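How to label your cables so you can find them again

I put this off for years, and then did the whole study in one wet January afternoon. What a difference!

Start at the plug end. Switch everything off, pull out one lead at a time and follow it by hand to the other end. Wrap a label round it 2 cm from each plug, with the same name on both — "printer", "lamp", whatever you'd say out loud.

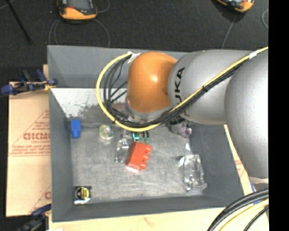 Yellow stands out well against black.

Colour helps enormously, so pick one for power and another for data and stick to it. I use Grultis wrap labels, which take pencil or pen and peel off cleanly if you change your mind (I changed mine a lot).

Next, gather the slack into wide, easy loops and fasten them with soft ties. Don't pull them tight, and keep power leads in their own bundle if you can.

Last of all, write a list and tape it inside the cupboard door. Mine has a column for spares too!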